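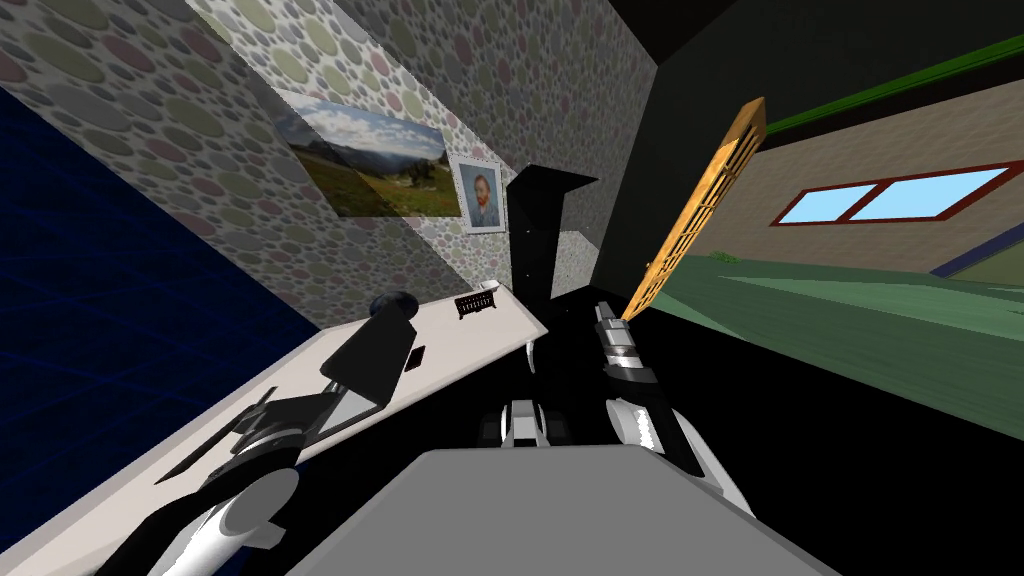
You lot ruined shop soup for me, one customer wrote in July, and my husband now wants the barley one every single night. We've pinned it up by the kettle.

So. About us. Been meaning to redo this page for ages, the old one still said we only did tomato.

Clerkby Soups. Small kitchen in Sadow, up the lane past the bus depot. Started with one pot and a market stall, soup by the cup, bread if you got there early enough. Now we do 7 soups all year and a few more when the veg is right. Pea and mint goes in spring, comes out again when we're sick of shelling peas. Squash from autumn on. Leek and potato never leaves, we tried once and got shouted at.

How we work — stock first thing, bones or veg peelings depending, left alone for 6 hours. Onions cooked down slow. Salt at the end, and less than you'd think, you can always add more at home. We don't thicken with flour so most of the range is fine if you're off wheat, but do read the label, the barley one obviously isn't.

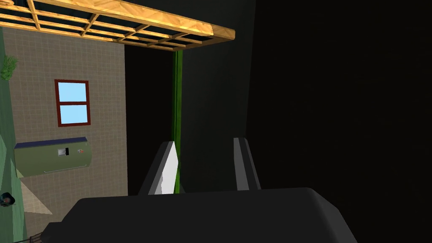
Tubs are good for 3 days in the fridge once opened. Freeze fine, apart from anything with cream in, which splits and looks horrid (still eatable). Heat it gently, don't boil it to death.

Where to get it. Our own counter, mornings untill we sell out. Monero on the high street takes a delivery most days and keeps the big tubs at the back, ask. Tefera, the café by the station, has one of ours on as soup of the day and does a much better cheese toastie than we could. We don't post. People ask. It leaks.

Catering yes, up to 88 bowls, that's what the big pan gives us and we're not buying another. Weddings, wakes, football teas, all fine. Give us plenty of notice and tell us about allergies at the start please, not when we're ladelling.

Lentil with lemon is back by the way. Ask at the counter if you want a taste first.

Filed under: Our Kitchen / Who We Are

This site uses cookies to remember your basket. OK / Manage settings

Comments

Is the lentil one the same recipe as last year? That had more cumin I think. Loved it.

Had the leek and potato at Tefera, very filling, could of done with more pepper.

Please bring back the beetroot!! Even just the small tubs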